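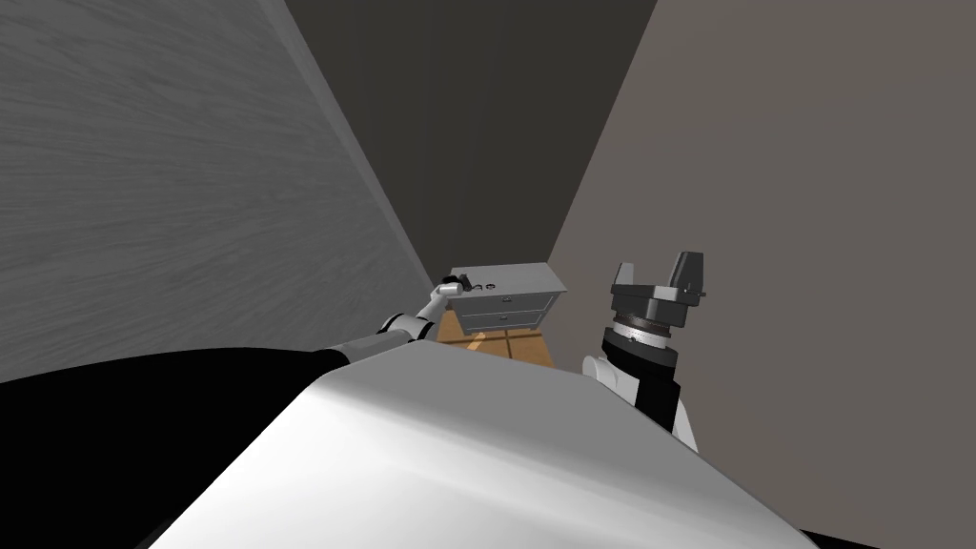 Last changed: 2026-08-01

Notes for my talk, Drirnovville library

Slide 1. Good evening, thank you to Gifty Nartey for the invitation. I will speak about letters from emigrants, and how a family can keep them.

Slide 2. My grandmother's cousin, Géza Takács, wrote home for many years. Read the two short letters, slowly. Pause after the part with the plum trees.

Slide 3. Keeping order. Leave each letter with its envelope, the postmark is often the only date. Write in pencil, never pen. No sticky tape!

Slide 4. Small furniture is enough: one drawer for the originals, another for copies.

Slide 5. Questions. If somebody asks about translation, mention the November meeting.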